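Reading time: 2 min

Betancur Signs With Plandwood Records, Sets September Release for Second Album

Singer and songwriter Betancur has signed a recording deal with Plandwood Records, the label announced today. Her second album, "Naklow," will come out in September on vinyl, CD and all major streaming services.

The album has 11 songs, most of them written while Betancur was touring as the opening act for the dance group Fasik. Fasik appears on 2 of the tracks, including the first single, "Salt Road," which is out now.

Betancur's debut was released without a label and sold 789 copies on vinyl, nearly all of them at shows. Plandwood will press 1,000 copies of the new record for its first run. A reissue of the debut is planned for next year.

"She came to us with the record finished," said Dilwyn Rosser, head of artist signings at Plandwood. "We asked for one change, to the running order, and she said no. The running order stayed as it was."
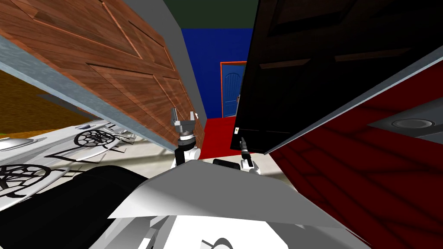 Betancur will play a short run of club dates after the release, with a four-piece band — two guitars, bass and drums. The opening night is in a room that holds 162 people, and tickets for that show will go first to members of her mailing list. Remaining dates and support acts will be listed on the label's website once venues are confirmed.

Advance copies of "Naklow" are available to press and radio on request. Interview requests should go to the Plandwood press office.

Comments (3)

marlo_k: Saw her open for Fasik and bought the first record that night. Glad it's getting a reissue.

Tess: Any word on whether the club shows are all ages?

dubplate77: Salt Road is good but I like the slower stuff on the debut better. Will still preorder.

Contact: Plandwood Records Press Office | © Plandwood Records. All rights reserved. | Back to top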